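Molby stacking baskets, three months on

I bought a set of Molby plastic baskets to sort out the pantry and the shelf over the washer. The old wire ones from Doline had started to rust at the welds and left marks on the paint. The Molby set cost less than replacing them, and it came in the colors I wanted.

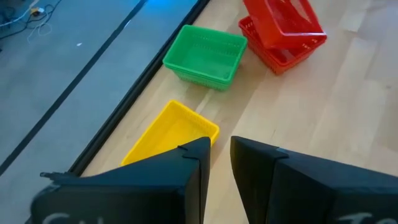 Yellow, green and red baskets on a wood tabletop.

They nest well. When I don't need all of them, the spares go inside each other and take up very little room. I keep onions in one, dish towels in another, and the rest hold packets and jars. The rims are smooth, so a full one doesn't dig into your fingers when you pull it off a high shelf.

Cleaning is easy enough. I rinse them in the sink with dish soap — the holes trap onion skin, and an old toothbrush gets it out.

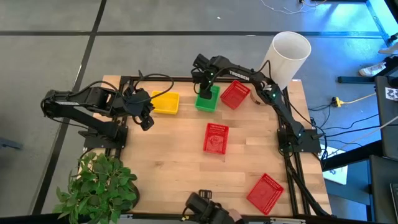
I do have complaints. They slide on a painted shelf, and I had to put down a strip of rubber liner. The bottom also bows if you load it with cans. I wouldn't put more than 4 in one basket. And there are no lids, although the Olance ones I looked at in September came with them.

For light pantry things they do the job, and I'd buy them again at the same price. For cans or tools, get something stiffer.

Rating: 4 out of 5
Posted October 1, 2022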